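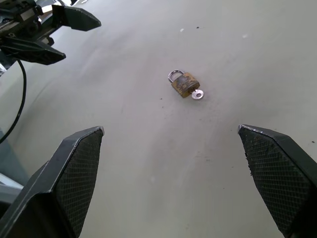
3 July 2025, robotics club bench notes

Padlock week, finally. We've been promising ourselves the lock task for the Skaltwood student round ever since the entry pack came through, and I've had the two-arm rig to myself all afternoon, so I wanted to get my thoughts down before I forget the lot. The rules want one arm to hold the lock and the other to turn the key, and the lock has to start flat on the table. That's the bit that worries me. With the key already in and its bow lying flat against the surface, there's not much for a fingertip to get under, and I keep looking at that shiny little ring and thinking we should go for the body first and forget the key until the lock is up off the table.

So, the plan as I see it. One arm takes the brass body across its width, lifts, and tips it so the key end faces the other arm. The second arm comes in for the bow. We talked about grabbing the shackle instead (it's such a tempting handle!) but it's thin and round and I don't fancy our chances of keeping it from swivelling in the pads. Happy to be argued out of this by anyone who wants to try it.

Starting pose matters more than I'd expected. I'd like us to practise with the shackle pointing away to the upper left, as it is now, and leave the other angles till that one feels boring. Tredora -- our name for the practice script, for anyone new -- can shuffle the starting angle for us later on. Please don't switch the shuffle on yet!

Number of recorded practice runs we've agreed on before October: 144. It sounds like masses but split over the club sessions it's fine, so long as we don't all leave it to the last fortnight like we did with the bottle caps. I've put a sheet in the Lorente folder for logging them. Fill in who drove, which arm lifted, and whether the key turned or not. A run where the lock gets dropped still counts as a run, so write it down.

Bits and bobs:

The right fingertip on the near gripper has got a bit chipped along its top edge. I don't think it touches anything that matters, as the pads are further in, but keep an eye on it.

Table needs a wipe before the next session. There are specks and smears all over it and the colour tracker is fussy.

Jullmont spare pads: 3 pairs in the drawer, 2 of them still sealed. Use the open pair first.

Lift height in the script is set to 34 mm. I'd go higher, but the cable on the other arm makes me nervous and I want a second pair of eyes on it before I change anything.

Next time: body grasp only, no key, slow speed.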